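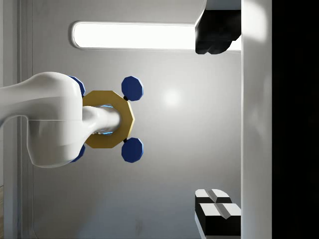
**Does doing puzzles raise your math grade?**

Going by what we collected at Grollbridge, there is no good reason to think so, and the people selling puzzle programs should stop saying it.

# Puzzles and Grades: Final Report

Group: Duangjai Sriwong, Samran Rojanasak, Rongrong Han
Advisor: Lalit Nigam

## Why we picked this

The Rumero puzzle program came to our school in January with a flyer that promised "sharper thinking in every subject." The flyer gave no source. We wrote to the company twice and got the same flyer back as a PDF. Samran liked the program and still does, so at least one of us wanted the claim to be true.

## What we did

We asked 354 students how often they did puzzles of any kind (crosswords, number grids, twisty cubes, jigsaws) and what their last two math grades were. The answers gave us 2,224 puzzle log entries over the term. We threw out entries with no name or no time spent.

The grades are self-reported. We don't trust them much, and neither should the reader. People round up.
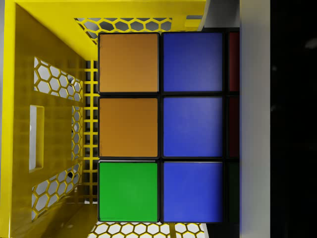 *Fig. 1. Cube in a yellow crate, with orange and green stickers showing.*

## What we found

Students who did puzzles often had slightly better grades in the fall. They also had slightly better grades before the program started, and the gap was the same size both times. If puzzles were doing the work, it should have grown.

Cube solvers did get faster at cubes. Crossword people said crosswords got easier. This fits what our psychology textbook says about practice: you mostly improve at the thing you practice. Getting from there to algebra is a big jump, and the flyer makes it in one sentence.

Duangjai pointed out that one term may be too short. Maybe. But the flyer says "results in weeks," so we think it was fair to test it on those terms.

## Problems with our own work

- Students chose for themselves whether to do puzzles. We had no control group.
- "Often" meant different things to different people until we fixed the form.
- The Saturday group at Urport used a different log sheet, and its times don't line up with ours. We left it out.
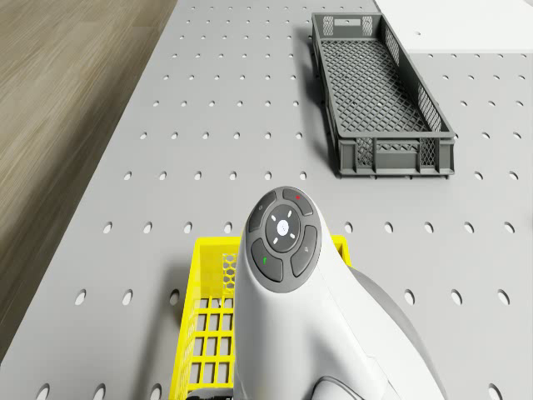 *Fig. 2. Gray perforated tabletop beside wood-grain flooring.*

## What we would change

Assign students to puzzles or quiet reading by drawing names, and get grades from the office with permission. Somkiat Chuensuk in the math department has agreed to look over a new form. Until then we would not spend school money on the program.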